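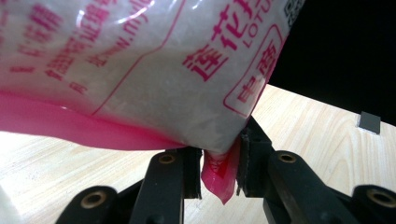 I finished another bag of MSG last month, so the seasoning shelf got sorted out in October, a job I had been putting off since the spring.

I buy the Lotus one with the pink printing. There are other brands in the shop and I doubt I could tell them apart in a bowl of soup, but I know this one by sight and can find it without my glasses. The white granules show through the plastic, which is handy when you want to know if it has gone lumpy. The web address on it is one I have never looked up.

I started using it because of Ekrem Yurt, who had the flat below mine when I lived on Watkins Road. He made a cucumber salad that was better than any cucumber salad had a right to be, and when I asked him what was in it he said cucumber, vinegar, garlic, sugar, salt and a pinch of 味精. He had learned the word from a man he used to work with and never called it anything else. I went out and bought some the same week. My first try was far too strong because I used a whole teaspoon. A pinch means a pinch.

What I use it for now: egg fried rice, any soup that tastes thin, cabbage, mince, gravy when there are no proper juices to make it from. I put a bit in the breadcrumbs for chicken. I don't put it in anything with a lot of soy sauce or stock cube, as there is plenty in there already. Tomato sauce doesn't need it either, though my brother disagrees.

I cut the salt down when I use it. For a pan of soup for four I put in half the salt I would normally, then a quarter teaspoon of MSG, stir it, leave it a minute and taste. It needs something wet to dissolve into. If you throw it on roast potatoes at the table you just get crunchy bits.

Storage is the part I have changed. I used to fold the top of the bag over and put a peg on it. That works for a while, but the kettle is right underneath that shelf and the steam gets into everything. One bag set into a block and I had to go at it with the end of a rolling pin. Now I pour 200 g into a small jar for everyday use and the rest goes into a bigger jar at the back of the cupboard — the dry one, next to the fridge. I snip the corner off the bag and pour from there. If you cut straight across the top it comes out in a rush and goes all over the worktop.

Label the jars. I say this having once sweetened a pot of tea with it. Stijn Timmermans was round at the time and drank most of his before saying anything. He thought it was something I had picked up abroad.

The rest of the shelf took an hour. I threw out two lots of ground cumin that smelled of dust, a jar of mixed herbs with no date on it, and some mustard powder I can't remember buying. The white pepper stayed. So did the star anise, which seems to last for ever. I wiped the shelf down with washing-up liquid and put everything back with the things I reach for at the front.

I still need a better lid for the small jar. The present one came off some capers and the smell hasn't quite gone.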